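Minutes – bin picking cell, fault review
8 June 2024, Fludgate workshop

Present: Meinir Lloyd (chair), Mulugeta Ayele, Nives Piras, Letay Negash (notes)
Apologies: Ebony Quinlan

1. Last minutes
Agreed. Spelling of Asell corrected.

2. Hose snag
MA went through it. Arm going down for a part near the bin wall, air hose caught on the rim, pulled half out of its fitting. Gripper lost grip, part dropped back in the bin. MA hit the stop. No one hurt, no one inside the tape.
NP – third time since January that the hose has touched something, first two not written up. ML not happy. All touches to go in the log from now on, however small.
Restart took 40 minutes, mostly finding a spare fitting.

3. Cause
Not settled. MA thinks the loop is too long and swings wide when the wrist tips over. NP thinks the bin had crept and the taught points were out. Could be both. LN asked if the force limit should have tripped – MA to check setting, beleives it was raised for the Rudmont trials and never put back.

4. Dressing and clamps
Discussed the run of cable and hose at the wrist. Shorter loop preferred but must still reach the far corners. Quote from Beyene for a proper sleeve, see what EQ says.

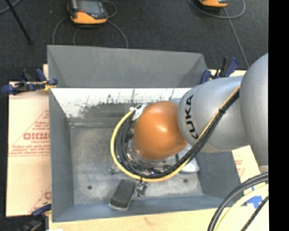 Fig. 1 – Arm in the bin, yellow hose and cables looped round the orange joint. Clamps at the bin edges.

5. Actions
MA – force limit, report back before any auto running
NP – mark bin postion on the board, check clamps at start of each shift
EQ – chase Beyene
LN – write up the two earlier touches with NP
Slow speed only untill item 3 is closed.

6. AOB
Key for the parts cupboard still missing. Next meeting in 4 weeks, same room.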